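Print this message | E-mail this message

Subject: Re: [zudthorpe-kitchens] regrouting the hall counter, sanded or unsanded??
From: Rungnapa Saengthong

Quick one before I have to run, will fill in the rest Thursday.

Oranuch Chaiyaporn wrote:
> Hi all, the grout by the sink in the Zudthorpe hall kitchen is
> coming out in crumbs again. Last time it was patched with the
> premixed stuff from Wattanapong and that went soft inside of a
> year. Before I order anything: sanded or unsanded? Joints are
> narrow, 2 mm if that. And do we need to take it all out or just
> the bad stretch? I've got a quote from Cidari for the whole job,
> 3,731, which seems nuts for one counter. I'd sooner do it
> ourselves in May when there are no bookings.
> Oranuch

OK. In no order.

Unsanded for joints that narrow. Sanded won't pack down into them, you end up with a skin on top and air underneath. Pretty sure that's what went wrong the first time, never mind the brand.

Take it ALL out on the sink side, back to the window. Patching next to old grout, the color never matches and the crack just comes back at the seam. The stretch by the stove can stay, I poked at it with a screwdriver and it's solid.

Cidari's quote. That includes lifting the tiles and new board underneath. Did you ask for that? I didn't. Ask them for rake out and regrout only, no lifting. Their guy told me on the phone 600 would cover it but get it in writing. If it's still silly money then yes, do it ourselves.

Tools: hand rake, not the oscillating thing. I know it's slow. I chipped two edges in my own bathroom with the oscillating thing and I'm still looking at them. Rubber float, two buckets, decent sponges (not the green scratchy kind). Shop vac, I can bring mine.

Mixing. Small batches, it goes off faster than the bag says, specially if the heating's on. Let it sit, stir again, then use it. Don't add water to rescue it!! That's how you get powder.

Wipe on the diagonal, across the joints. Go along them and you drag it all back out. Haze comes off next day with a dry cloth.

Sealer: I had the Pruron one last time, the one in the white jug. Fine. Two coats. Keep the sink out of use a full day after, longer if we can stand it.

Color. Please not bright white again, it shows every cup of tea. Something off-white next to the beige, like so: 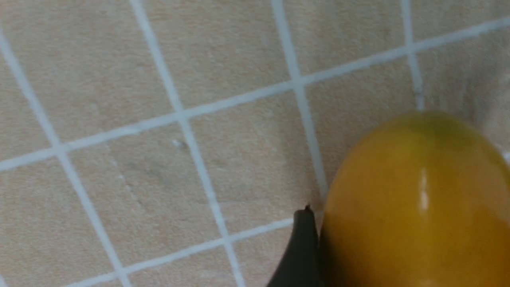
Oranuch says off-white is fine by her but she wants it a shade darker right behind the faucet, where it stains first, and could we do a test patch under the dish rack before anybody opens the second bag. Fair enough. I'd still keep to one color the whole way, two will look like a mistake. But happy to test.

Also the silicone where the counter meets the wall has to come out too, and that's NOT grout, dont let anyone fill it with grout. It'll crack in a month. Color matched silicone, same shelf as the sealer.

Dates: I can do the 14th or the weekend after. Need one more pair of hands for the raking, knees not required, it's all standing up. Reply to the list not just me pls, I lose things.

Rungnapa

Print this message | E-mail this message | Back to thread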